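Print on a bag should help the person unpacking it

Most thin-film shopping bags are printed for the street. The graphics are sized to be recognized from a distance, on a full bag hanging straight from a hand. That condition holds for the walk home. After that the bag is put down, the film collapses, and the print folds along with everything else.

I think this is the wrong moment to design for. A bag of fruit spends more time on a table than in transit, and soft fruit is damaged mostly in unpacking, when someone pulls at the film without knowing where the weight lies.

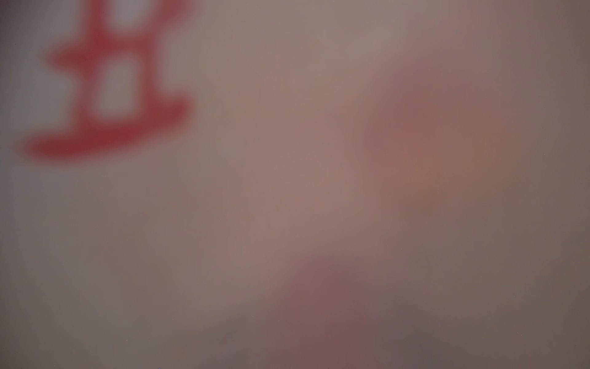
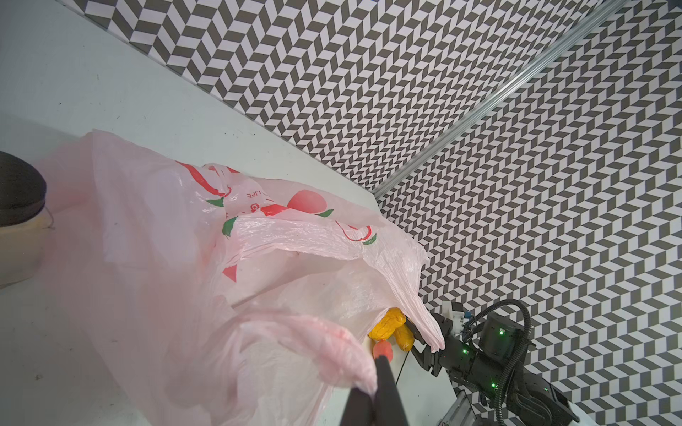
Photos: Saron Lemma

The pink bag in the second photo is translucent, and that does more for the user than the peach printed on it. With the bag lying crumpled, the lettering runs vertically and one leaf sits along a fold. The mouth is partly open, with a flap drooping over the yellow-orange fruit. Close up, strong red ink stops being a word or a sign and is only color.

My proposal is modest. Keep the graphics, but move them to the lower half and leave a clear band of 2 inches below the opening. Tahmineh Salehi at Bomard objects that a clear band wastes the best print area. On a standing bag she is right. On a slack one, that area is the first to fold over.

I would also drop any graphic that shows fruit the bag may not hold. A peach on the film tells me nothing about the mangoes I bought.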